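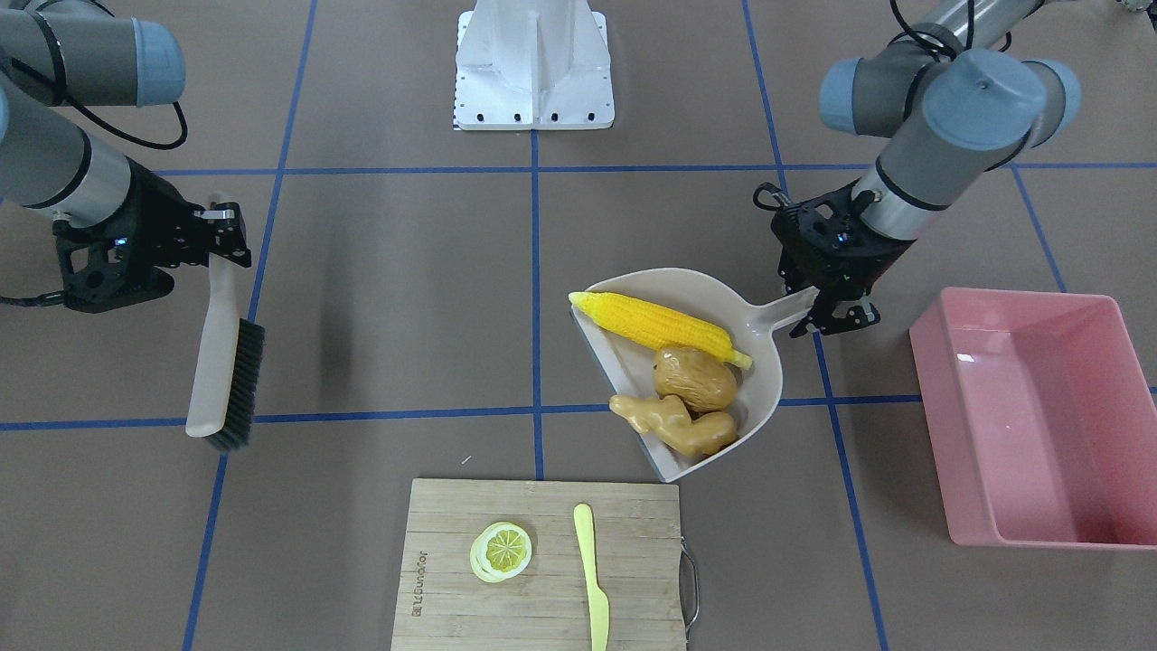

# Week 4: Reading a vendor's offer (two-arm tidy-up package)

Course notes, Buying Automation, Illport campus. Prepared by Farzana Paul, with corrections from Tahsin Fakir. Bring a pencil and the price sheet from last week.

Our case this week is Pramanik, a two-arm package sold by Gultano for "light bench clearing in kitchens, labs and teaching spaces." You get two arms, two grippers, a pedestal mount, the control tablets and a set of trained behaviours. The brochure's favourite behaviour is brush and pan: one arm sweeps, the other holds the dustpan, and whatever has been collected goes into a bin.

I'll say up front that I'm not sold. I'd like you to work out whether I'm being fair.

## What the brochure claims

- "Handles everyday clutter"
- "Sets up in an afternoon"
- "Recovers from mistakes on its own"
- 1,000 cycles between gripper inspections

Only the last one can be checked as written. Even there, you should ask what a cycle is. If picking up the brush counts as one and putting it down counts as another, a single clean-up could use several. Octavian Moldovan wrote to the sales desk in March to ask and was sent the brochure again.

## The job, broken into steps
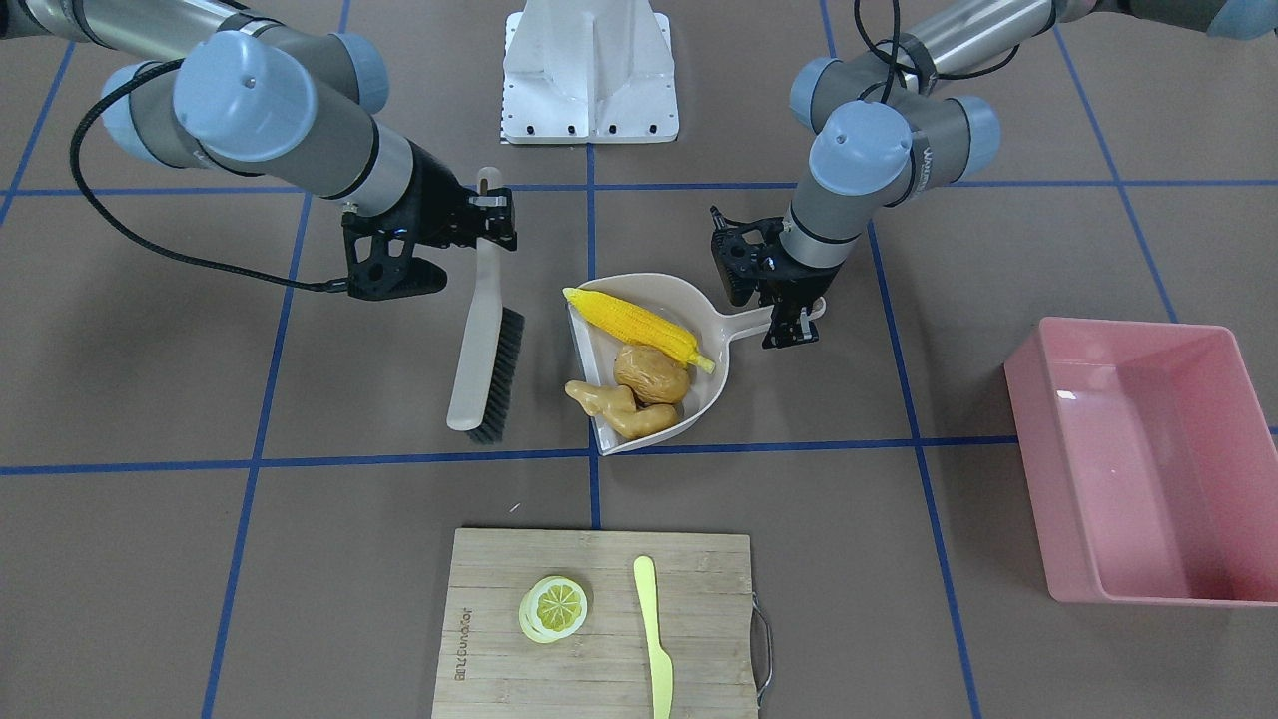
Grasping a tool is where I'd start any review, well before the sweeping. A gripper that closes badly on a handle will carry that error through everything that follows. Brush and pan are also an awkward pair, because each has to be held at a useful angle and the angles depend on each other. Look at where the load sits before you get impressed: the corn, potato and ginger are in the pan while the left gripper is still just above the handle. Lifting a pan with three lumpy toys in it tells you something about grip and levelling. It tells you nothing about flour, rice or broken glass, and those are what I'd want a dustpan for.

Then there's the tape. A work surface marked out in blue squares is a perfectly sensible thing to test on. It also makes it easy to put the board and the bin back where they were last time. So ask for a run with the bin moved half a square, and another with the board turned. If the answer is that the system needs re-teaching, write down how long that takes and who has to do it.

Mess that rolls deserves its own question. A potato and an ear of corn don't behave the same way when pushed, and a knife might slide under the bristles. Ask which objects are in the tested set, and get the list in writing.

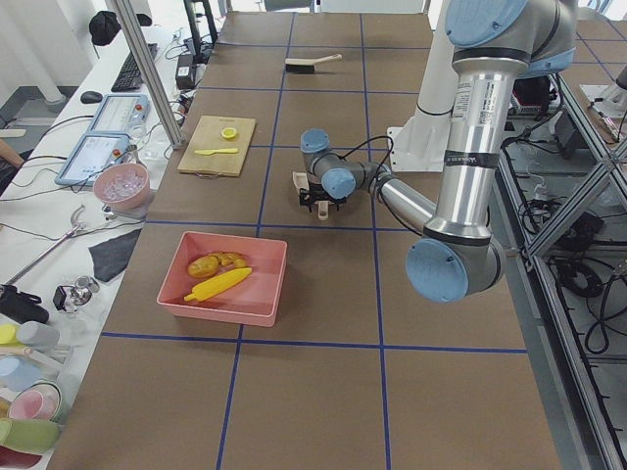
The next cost is people. Gultano's quote has no line for an operator, yet the training plan runs to 29 hours for each person. Tharushi Khan's rule for these quotes is a good one: any hour the vendor expects from your staff goes on your side of the sheet at full wages. Do that here and the cheaper of the 2 support plans stops looking cheap.

Floor space is also missing from the quote. The footprint given is for the arms and mount only. Add the table, a place for the control tablets, cable runs and enough room to walk past. Pruvimstead's buyers' worksheet (handed out in week 2) has a box for each of these, and most groups left them blank. 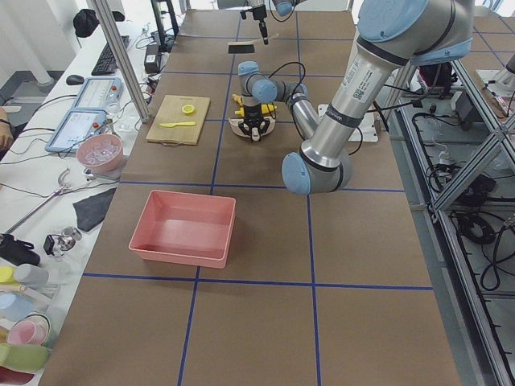 "Recovers from mistakes on its own" needs the closest reading of all. Recovery could mean trying a missed grasp again, or stopping safely and waiting for somebody. Both are worth paying for, but they aren't the same feature, and the brochure uses one word for the two. Ask for the log of a full session, with every human stop and restart left in. A short clip of a good run won't do.

## For the tutorial

1. Rewrite the first three brochure claims so that each could fail a test.
2. Draft a trial of 4 runs. State what changes between them and what you'd accept as a pass.
3. Fill in the staffing line using the wage table.
4. Abhishek Bhardwaj thinks the package is worth having as a teaching bench even if it never clears a real kitchen. Argue for or against in half a page.

Hand in one sheet per group. Pencil is fine, and please label your units this time.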